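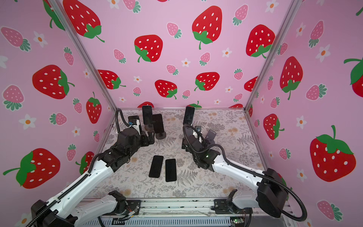
Strawberries on pink wallpaper

July | By Haf Voyle
Search this site Go
Print this page | E-mail to a friend

Sib Night FAQ

What is Sib Night?
It's a Thursday hangout at the Bolleck library for kids who have a brother or sister with a disability. We play games, eat way too much popcorn and talk (or don't talk!) about life at home.

How old do they have to be?
Ages 7 to 13. My own daughter started the week she turned seven and was counting the days, bless her.

Can the brother or sister come too?
Not to this one, sorry! Our Brostow picnic is for the whole family, though, and we'd love to meet everybody.

Do I stay?
You can if your kid wants you there. Most parents wander over to Fothergill's for coffee and come back at pickup looking a lot more relaxed.

Is there room?
We can take up to 54 kids, and we've never been close, so come on down.

My son says he has nothing to talk about. Should I make him come?
I wouldn't push. Mine said the same thing, so I let him skip a few weeks and then he asked to go. E-mail me if you want to chat about it first.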